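Siltbridge Community Kitchen: Rental FAQ

Posted 7 December 2019 by the Siltbridge office

How do I book?
Use the form at the front desk or call. We need 5 days' notice.

What does it cost?
The rate is $18 an hour, with a minimum of 2 hours. Cleanup counts toward your time.

Can I bring my own equipment?
Yes, if it fits on a counter. Gas burners are not allowed. 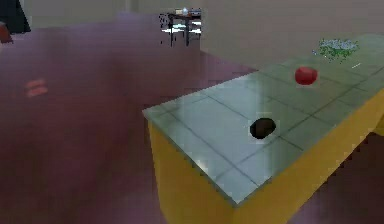 How should I clean a tiled top?
Use warm water and dish soap. Skip vinegar and scouring pads, which wear down grout.

Where do I park?
Use the Zurden Street lot. The Bondadari lot is for tenants only.

Are you open all year?
We close for two weeks in July.

Contact: Siltbridge Kitchen, 161 Zurden Street | © Siltbridge | Back to top
Last updated: see posting date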